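Fonberg House Official Visits Set-up Guide

Section 4: Setting up for a visiting delegation

Revised 13th August. Replaces all earlier copies of Section 4.

4.1 What this section covers

Use this section for calls by ambassadors, high commissioners, consuls-general, visiting ministers and members of royal households. It covers the arrival point, flags, visitors' book, seating, the interpretation system and the gift table. Meals are in Section 5. Motorcades and parking are in Section 6.

For a visit by a head of state, follow this section only where the written program from the visiting side is silent. Their program takes priority.

Before you start you will need:

- the final program, with the version number on the cover
- the delegation list in order of precedence
- the visit kit from Room 118
- keys to the Cultier Room and the flag store
- the Geerts interpretation case, if the program shows an interpreter

Note: Do not work from a draft program. If you only have a draft, ring the visits desk on extension 727 and ask for the final.

4.2 Arrival point

1. Confirm which door is being used. The front steps are the default. The Trulthorpe Street door is used in heavy rain and for any guest who has asked for step-free access.

2. Roll out the carpet runner from the door towards the kerb and tape the outer edge. Leave the last metre clear for the car door.

3. Place the greeting markers on the floor inside the foyer. H is for the host, G is for the principal guest. The guest stands on the host's right when both are facing the photographers.

4. Set the rope barrier for media along the left wall. It should not cross the fire door.

5. Walk the route from the door to the Cultier Room once at normal pace and write the time on the run sheet.

Caution: The runner lifts at the join when it is cold. Press the join flat and check it again shortly before the car is due.

4.3 Flags

The flag store holds national flags on indoor poles. Each pole stands 178 cm without its base. Do not mix these with the taller outdoor poles, even if the outdoor flag is in better condition.

1. Check the flag against the current printed flag sheet in the kit. Several countries have flags that differ only in shade or in the placing of an emblem, and a few have a separate state flag for official use. The program will say which one the delegation wants.

2. Iron the flag on low if it is creased. Iron the back.

3. Fit the flag to the pole with the correct edge at the top. Have a second person check it.

4. Stand the poles behind the head of the table or behind the greeting markers, as shown on the plan. With two flags, ours goes on the left as seen by a person facing them, and the visiting flag goes on the right.

5. For three or more flags, use the order given in the program. If none is given, use alphabetical order in English.

6. If a royal standard has been sent ahead by the visiting household, leave it in its case. Their staff will unpack it and place it.

Note: Table flags come in a separate box and are set by the same rule. Leave them out altogether if the program says "informal talks".

4.4 Visitors' book

1. Place the book on the lectern in the foyer, open at a clean page. Never start a delegation on a page that already carries signatures from another visit.

2. Rule the heading lightly in pencil. The calligrapher's card with the name and title goes beside the book for checking, not inside it.

3. Put out two pens, both tested on scrap paper. Use the black archival ink only.

4. Lay the blotter sheet to the right of the book.

5. After signing, leave the book open until the last guest has moved on. Then close it with a clean sheet between the pages and return it to Room 118.

Names and titles on the card must match the delegation list letter for letter. Some households use a style before the name and no family name at all. Copy what is on the list and do not add "Mr" or "Ms" to fill the gap.

4.5 Seating in the Cultier Room

The table can be set in two ways. Bilateral layout puts the two sides facing each other across the long edge. Round-table layout is used for three or more parties and needs the end sections brought in from the annex.

Bilateral layout

1. Seat the visiting side facing the door, unless the program says they have asked for the window side.

2. The two principals sit opposite each other at the middle of the table.

3. The second-ranking person on each side sits to the right of their principal, the third-ranking to the left, and so on outwards. Keep alternating.

4. If there is an interpreter, seat them to the left of the principal they are working for. The third-ranking person then moves one place further out.

5. Note takers sit at the outer ends or in the second row.

6. Set place cards so they can be read from both sides. The reverse of the card repeats the name in the same type.

Round-table layout

1. Bring in the end sections and lock the clips under the table.

2. Seat the chair of the meeting with their back to the flags.

3. Seat the other parties clockwise from the chair in the order given in the program.

Note: If a delegation brings one more person than the list shows, add a chair in the second row first. Ask the delegation's protocol officer before changing any place at the table - do not move cards on your own.

Water glasses go above the right hand. Notepads go square to the table edge with the pencil on the right. Take away the house stationery if the delegation has sent its own.

4.6 Interpretation system

The Geerts case holds the base unit, the delegate microphones, the receivers and the charger. Allow an hour for this part on the day.

1. Stand the base unit on the side cabinet and plug it in at the wall.

2. Switch on at the back, then press and hold the front button until the light is steady.

3. Set channel 1 to the floor language and channel 2 to the interpreted language. For a third language, see the card in the lid of the case.

4. Place one microphone between each pair of seats, and one in front of each principal.

5. Run the cables down through the centre of the table and tape them to the floor on the side away from the door.

6. Put a receiver and a wrapped earpiece at each place. Check that the volume wheel is turned down.

7. Test each place in turn with a second person in the interpreter's chair. Mark it on the run sheet.

8. Ask the interpreter to arrive in time to test the system themselves. They have the final word on microphone position.

Caution: Do not connect the base unit through a table power strip. Laptops and phone chargers may share a strip, but the base unit must have its own wall outlet.

Figure 2. Power strip on a meeting table.

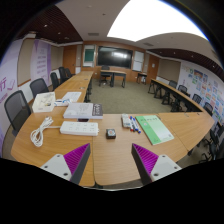 Figure 2. Meeting table with a white power strip.

If there is no sound on channel 2:

- check that the interpreter's microphone is switched on
- check that the receiver is set to 2
- turn the base unit off, wait a full minute and turn it on again
- change the receiver for a spare from the case

If the fault remains, ring extension 727. For a short call the interpreter can work by whisper from the second row, provided both sides agree.

4.7 Gift table

1. Cover the small table by the east wall with the plain green cloth.

2. Place our gift on the left, wrapped or unwrapped as the program says.

3. Leave the right side of the cloth clear for the visiting side's gift.

4. Fill in a gift slip for each item received before it leaves the room. Write the name of the giver as it appears on the delegation list.

5. Carry gifts to Room 118 and have them entered in the register the same day.

Flowers are not entered in the register. Food is entered and then passed to the kitchen supervisor, unless it has come with a note from a royal household, in which case hold it for the visits desk.

4.8 Packing up

1. Wait until the last car has left.

2. Take down the visiting flag first and fold it on a table.

3. Collect the receivers and count them back into the case. Put them on charge overnight.

4. Shred place cards and seating plans. Keep one plan for the visit file.

5. Lift the carpet runner and peel off all tape.

6. Return the keys and sign the run sheet.

The run sheets are kept until the end of the following March.

Section 5: Official meals and receptions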